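Dobrar toalhas em pouco espaço: relatório do projeto de semestre
Esben Hauksdóttir
13 de setembro de 2018

O nosso grupo trabalhou desde fevereiro com um tema que parece pequeno: como uma toalha deve ser dobrada para ocupar pouco lugar numa prateleira. A ideia nasceu na residência Overgaard, onde cada quarto tem só uma prateleira estreita no banheiro, e as toalhas caem todos os dias no chão.

Escolhemos 3 dobras para comparar. A primeira é o retângulo comum, a segunda é o rolo e a terceira é a dobra em triângulo, que a mãe de uma colega usa com os panos de cozinha. Chamamos esta última de Stirneck, por causa do nome da rua onde a aprendemos. Ao todo registramos 97 dobras nos nossos cadernos.
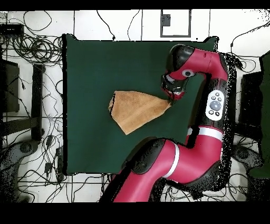
Tempo de leitura: 2 min

Para o triângulo, a superfície tem muita importância. Sobre o azulejo nu, a toalha escorrega e as camadas saem do lugar. Por isso preferimos um pano grande, verde-escuro, estendido por baixo: a toalha castanho-clara fica bem visível sobre ele e é mais fácil julgar se a forma está certa. A ponta estreita é a parte difícil. Quando se pega a toalha por ali, é preciso segurar todas as camadas juntas, senão a de cima abre. O lado largo perdoa mais os erros, mas mostra logo as bordas irregulares.

No começo medimos tudo com a toalha molhada e também com a seca. Deixamos a molhada depois da segunda semana - os resultados mudavam demais de uma pessoa para outra e não soubemos explicar a causa.

O rolo ficou em primeiro lugar na prateleira. O triângulo ocupou mais largura do que esperávamos, embora seja estável quando duas peças ficam encostadas em sentidos contrários. O retângulo foi o mais rápido de aprender. Esta parte do trabalho ainda tem uma fraqueza: usamos toalhas de um só tamanho, e com toalhas de banho grandes a ordem pode ser outra.

As tabelas completas estão no anexo B, junto com os desenhos das dobras.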